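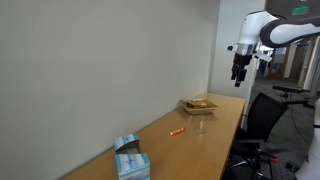
Back from the open day at Stikema in Clundon and my head is still buzzing! Two hours, three demo rooms, way too much coffee.

Favorite stop by far: the arms that hang from overhead. I always picture robots bolted to a bench, so having one reach down from above with a little two-finger gripper was new to me.

And it's such everyday stuff they practice on – a glass, a marker, boxes of tissues. The team told us one arm did 2,000 pickups in October alone. 2,000!!

Someone asked what the hardest thing is. Clear glass, they said. The cameras have a rough time with it.

Also loved the Cloutier room next door. Their sorting line got through 136 parcels while we stood there eating cookies.

Tours go out every 20 minutes and the last one is at 4 pm. If you're anywhere near the Doltimport building – go go go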